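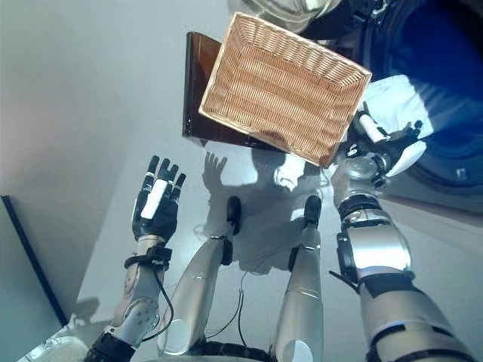 Naheed asked why a basket does not fall to pieces when it has no nails in it. The answer is in the weaving. Each strip goes over one stick, then under the next, and the strips press on each other and hold tight. In the next row the order changes: first under, then over.

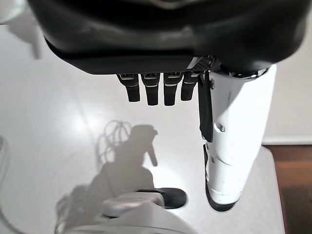
Weaving begins with the bottom. When it is ready, the long sticks are bent up to make the walls. Your fingers do the most work, because they must push every new row down close to the last one. Four fingers side by side, like the black ones hanging in a row here, can press a wide piece at one time. The thumb stays apart from them and holds the other side.

At the end comes the rim. It is thicker, so you can lift the basket by it. Try it with paper strips first!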